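Clearing the Counter Is Still the Hard Part

By Hauke Mühlbauer

Every April the same question comes back from people who do not work in automation: can I buy a machine that does the kitchen yet? I have been giving the same answer for several years, and it has become longer without becoming more cheerful. A machine can do pieces of the kitchen. It can do them slowly, in a kitchen it has been prepared for, with a person near enough to press stop. Whether that counts as "yet" depends on what you think a chore is.

My view is that most public discussion measures the wrong thing. We ask whether the arm can pick up the cup. Picking up the cup has been a solved problem, in the narrow sense, for a long time. A chore consists of deciding what has to move, in what order, where it goes, and when to stop. The grasp is perhaps a fifth of the work and gets nearly all of the attention.

I spent most of last year on an evaluation project called Irura, whose subject was small domestic tidying tasks. The instructions were short ones of the sort you would give a teenager: put the sponge by the sink, move the salt next to the stove, get the phone off the counter before you wipe it. We ran 3947 trials in simulation. A trial passed if the named object ended in the named place, nothing else was displaced by more than a hand's width, and nothing fell. The best control policy we tested passed 1438 of them. That is a little over 36 percent. The people who built the policy thought this was a respectable result, and so did I. A person who hired a cleaner with that record would not think so.

The failures are worth more than the score. A minority were failures of grip, where the fingers closed beside the object or squeezed it out sideways. A larger group were failures of approach. The hand took a straight path to the target and swept something lighter out of the way, usually a spoon. Another large group I can only call failures of attention. The policy reached for the right object, hesitated, and drifted toward a different one of similar size. In the logs this looks like a smooth curve with a bend in it. In a real kitchen it would look like someone forgetting why they came into the room.

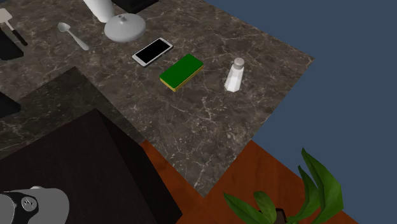 A flat phone on a stone surface is an unkind object for a two-finger gripper. There is very little height to close on, and pressing down hard enough to be sure of contact is exactly what you do not want to do to glass. People handle this without planning. They slide the phone to the edge, let it overhang, and pinch it there, or they get a fingernail under one side. Both methods use the environment as a tool. We saw the slide strategy emerge in a handful of trials and never reliably. A sponge, by comparison, forgives nearly everything. It compresses, it does not roll, and a bad grasp on it is usually still a grasp. Salt shakers fall in between: easy to hold, easy to knock over, and tall enough that a low sweeping forearm will find them.

If you averaged those three objects you would get a number, and the number would tell you nothing. This is my main complaint about the way results are reported. A success rate over a mixed set of objects is mostly a statement about the mix. Put in more sponges and the robot improves.

The usual objection is that simulation is too easy or too hard, depending on who is objecting. Both are true. It is too easy because countertops are perfectly level, lighting is stable, and no one has left jam on anything. It is too hard because contact between rigid and soft bodies is approximated, and some grasps that slip in the simulator would hold on a bench. I defend simulation anyway. You can reset it at no cost and run the same arrangement 200 times with one variable changed. No one resets a real counter 200 times with any accuracy. By the fortieth reset the spoon is wherever the technician's hand happened to put it down.

Now compare the shop floor, where I worked before this. At Meinecke we had a cell that loaded stamped brackets onto a wash rack. It ran two shifts with one operator for four cells, and it had no intelligence worth mentioning. The brackets arrived in trays, the trays were located by pins, and the rack came in on a rail. The arm went to the same points all day. When it failed, it failed because a tray was seated badly, and a light came on.

People sometimes point at that cell and say the kitchen must be close. I draw the opposite lesson. The cell worked because someone had already done the chore once, in engineering hours, and frozen it. All of the deciding had been taken out. The kitchen is the place where the deciding was left in. You can't pin a spoon to a locating tray, and a household that agreed to do so would have little left to tidy.

There is a middle ground, and I think it is underrated. Ostberg, a contract packer, put a mobile arm on end-of-shift bench clearing. The benches carry the same dozen hand tools and a variable amount of junk. The instruction is fixed: tools to the shadow board, anything unrecognized into one gray bin, and leave the bench if the arm is unsure. The last clause does most of the work. The arm leaves a lot of benches. The operators accept this, as a bench skipped costs them two minutes and a bench handled wrongly costs a morning of looking for a torque wrench. It is an unglamorous deployment and it has stayed in place longer than any of the showier ones I know.

The Bullik home unit, which I had on loan for several weeks, has no such clause. It attempts everything. It cleared a table of plastic cups in eleven minutes and then tried to put a folded newspaper into the cup rack. I would have preferred it to stop and ask. The vendor told me that asking tested badly with customers, who felt that a machine that asks questions is one that does not work. I understand the finding and think it is mistaken as a basis for design. A helper in a new house asks where things go for the first week, and we consider that competence.

So my position is this. For fixed shop-floor chores, buy the dull machine, as you could have done decades ago. For variable bench work with a narrow vocabulary and permission to give up, it is worth a trial now. For the kitchen, wait. The hardware is adequate. Hands are stronger and cheaper than they were, and arms are safe enough to stand beside. What is missing is a sense of which objects matter, what is in the way, and what a finished counter looks like to the person who asked.

I would also ask those who publish results to do two things. Report per object, with the layout shown. And report what else moved. A trial in which the sponge reached the sink and the salt went on the floor is recorded as a success in more tables than I would like.

Comments

benchrat: Per-object reporting, yes please. We do it internally and marketing adds it all back together before it leaves the building.

Lorna T.: Thirty-six percent is higher than my kids manage.

d_okafor: I disagree about the asking. Our pilot unit asked so often that staff started answering "bin" to everything. Has anyone tried limiting it to one question per job?

Hauke Mühlbauer: We did not test a limit. One question per job seems a sensible place to start, provided the machine may still give up afterward.

Related articles

Why Your Wash Cell Does Not Need a Camera
Grip Force and Soft Goods: Notes From the Bench
What a Reset Costs
Shadow Boards for Mixed Tooling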